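Sodcombe kitchen notebook
8 May 2025

Bun day again. Back on the white table with the cream electric steamer, which has now outlived two kettles and most of my enthusiasm for dough.

Flour was the Remel plain, same sack as last time, clipped shut with a bulldog clip and sinking gently into itself. Batch weight before dividing came to 742 g. The recipe card says nothing about what it should be, so I have written the figure down with great seriousness and will compare it with itself next time.

Proved for 30 minutes under a damp cloth. Steamed for 16, lid on, then heat off and a further 2 with the lid left where it was. The January lot had the lid whipped off straight away and they came out looking like something you'd find under a sofa cushion. Patience is apparently an ingredient.
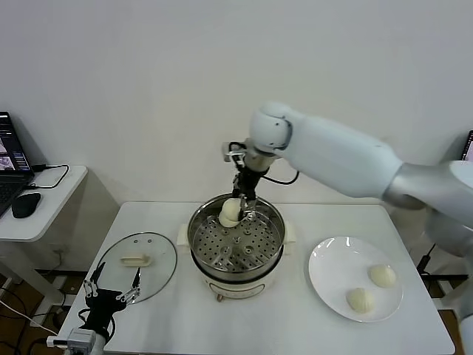

Bun at the left of the steamer tray, two on the plate, lid flat on the table.

Notes on the pot, for whoever has it next. The holes in the tray clog with dough if you don't use paper, and the brush in the drawer is too fat for them. Use a cocktail stick. Wipe round the rim as well -- it looks clean from the front and is lying to you. Do NOT put the base in the sink. I know there is a label saying so. There was a label last time.

The lid goes down flat beside the pot with the handle up. Propping it against the wall was tried and the wall won. Leave enough table on the other side for the plate, or you end up carrying buns over the lid and dripping on everything.

Pleats: better than January, which is faint praise. The Obeidat method (pinch, turn, pinch, stop fiddling) gives a soft fold that survives steaming, provided you do stop fiddling. I managed this on most of them. The one with the irregular outline is a matter between me and the rolling pin. 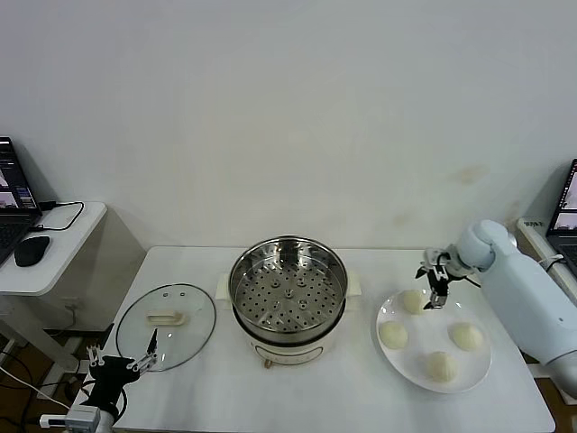 Plate is the plain round one from the Vunow set. It holds four without them touching, if they're spread out a bit, and touching matters more than I'd like: any two that meet while warm will stay married, and you lose the skin off one of them getting a divorce. A fifth would have to go in the middle and I wouldn't trust it.

Texture inside was close, slightly chewy at the bottom. Could be the flour, could be that I knocked it back like someone with a grudge. Changing only the kneading next time, so flour, water and timings all stay put -- please don't finish the sack.

To do:
Thinner brush for the tray.
More paper rounds, the bigger size. Trimming squares with the blunt scissors takes longer than the proving.
Find out who has the good scales. I have been using the ones that switch off mid-pour.
Try the same dough with a 40/60 milk and water mix, once the kneading question is settled.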